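Projects > Walking Aids > Progress reports

May 2021
Skesulon project team

Skesulon folding cane: report to the Zistholm Fund

This report covers the third quarter of the grant. Work on the shaft is finished and the joints are close to it. The handle is behind.

The shaft is now a three-section aluminium tube. We tested 80 sections for bending and 9 failed, all from the same delivery. Valter has replaced that delivery at no charge and has changed the way the tube ends are cut. The replacement sections passed.

The elastic cord that pulls the sections together has been changed for a thicker one. It makes the cane slightly harder to fold, but the earlier cord went slack too soon in the wear test.

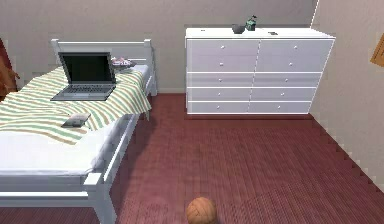

The rubber tip is the part that users commented on most. In the first trial they liked the wide base on pavements but found it caught on door bars and carpet edges. The home leaflet now deals with indoor use separately, beginning with the bedroom. It asks people to look at the route from the bed to the chest of drawers and pick up anything that could roll, such as a ball on a wooden floor. It also warns about bed frames with square corner posts, where a tip can knock against the foot of the post as the user turns. We have taken 3 mm off the rim of the tip and will try it again with the same users.

The handle mould from Modise arrived late and the left-hand version still has a raised seam under the palm. We have sent it back. Until it is put right we can only assemble right-handed canes, and the second trial will have to start with those.

Spending is within budget apart from tooling, which is over by £1,615 because of the second handle mould. We ask the Fund to let us move this sum from the travel line, where little has been spent.

In June we expect to receive the corrected mould, finish the joint tests and send out canes for the second trial. The leaflet will go to print once the users' comments on the new tip are in.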